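Everyday Carry & Desk Stuff > Bags and Storage

Small stationery cases keep sinking to the bottom of my tote. Is there a fix that isn't buying another bag?

Posted by Nadhirah Ong
Thursday, March 22, 2018

I go to a drawing class after work and take everything in one big cream tote, the kind with a museum picture on the front, so people on the bus assume I have opinions about art. The sketchbook behaves. The water bottle behaves. The trouble is the little stuff: pencil leads, spare erasers, refills, all of it in hard plastic cases the size of a stick of gum or a bit bigger. By the time I sit down, they've gone to the bottom in a heap and I'm in up to the shoulder like a vet with a cow.

Things I've tried:

A zip pouch. It worked until it was full, and then it was a second, smaller bag with the same problem.

A Plirkitz insert organizer, the felt kind. It has 13 pockets. Every one of them is either too wide or too shallow, and the whole thing collapses toward the middle when you pick the tote up.

Taking fewer things. I lasted two classes.

The worst offenders are the lead cases. They're tall and skinny and see-through, and every one looks like every other one once it's lying on its side. I have bought the same leads three times because I couldn't find the ones I had. Most of mine are this M&G sort, with the little loop at the top for hanging in the store and the loading diagram on the paper inside.

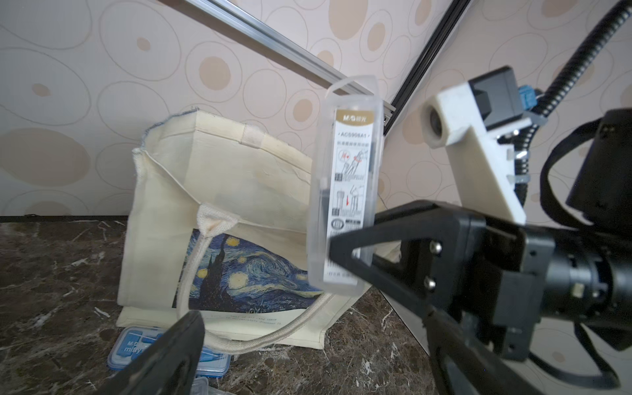 Þröstur Thorlacius
Use the loop. It's a hole with plastic around it and you're treating it as decoration. Get a cheap split ring, or one of those hinged binder rings, put all the lead cases on it, and clip the ring to the handle on the inside. They hang there like keys. Mine have been on the same ring since July and I haven't bought a duplicate. I have lost the ring once, with everything on it, but that's a separate thread.

If the loop is a thin one, don't force a thick ring through it. They snap.

Nadhirah Ong
I feel a bit stupid about the loop. Do they rattle?

Þröstur Thorlacius
Yes.

Prasetyo Pasaribu
just buy a backpack

Ningsih Lau
The asker did say no new bag, Prasetyo.

Prasetyo Pasaribu
a backpack isn't another tote

Ningsih Santoso
I teach a kids' craft hour and haul more small plastic cases than any adult should, so I'll give you the long version. Get a coffee.

First, the shape of the bag. A tote is a sack with manners. It has no floor to speak of, so whatever is small and smooth slides to the lowest point and stays there. You can sort the cases as nicely as you like at home and they'll be in a pile after one flight of stairs. So give it a floor. Cut a piece of stiff cardboard to fit the base, a bit snug, and tape the edges so they don't go fuzzy. I've tried the Larkska plastic base plates too, and they're fine, but a cereal box doubled over does the same job and comes with cereal.

Second, stand things up. A short, straight-sided food tub goes on top of the cardboard, pushed into one corner, and the cases go in it on their ends. Six cases is plenty for one tub. If they can lean, they will, so stuff a folded cloth in the gap. You want to look in and see the tops of things. 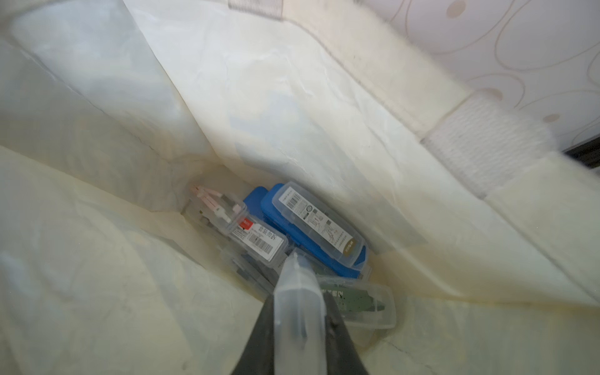
Labels are where most people give up, me included, for years. Store labels are no help at all because they go wherever the factory felt like it. On a clear box of pale pink bits, the white sticker with the barcode can be down near one end of the lid, and frosted cases with no writing facing you could be holding anything. I put a strip of masking tape across the top end of each case and write one word on it in fat marker: LEADS, REFILLS, NIBS. Tape the end that points up. If you put it on the front you'll be back to pulling each one out to read it, and you may as well have stayed in bed.

Third, once a month, tip the whole bag out on the bed. You'll find a fork. I don't know where the forks come from.

Nadhirah Ong
Did the cardboard and the tub last night, and put the lead cases on a ring as well. It does rattle. Found four packs of the same leads, so I was wrong about three. No fork, but there was half a cracker.

Ningsih Lau
Does the tape leave gunk on the plastic when you peel it off? Mine did, though it was old tape.

Ningsih Santoso
Old tape will. Rub it with a little cooking oil, then dish soap.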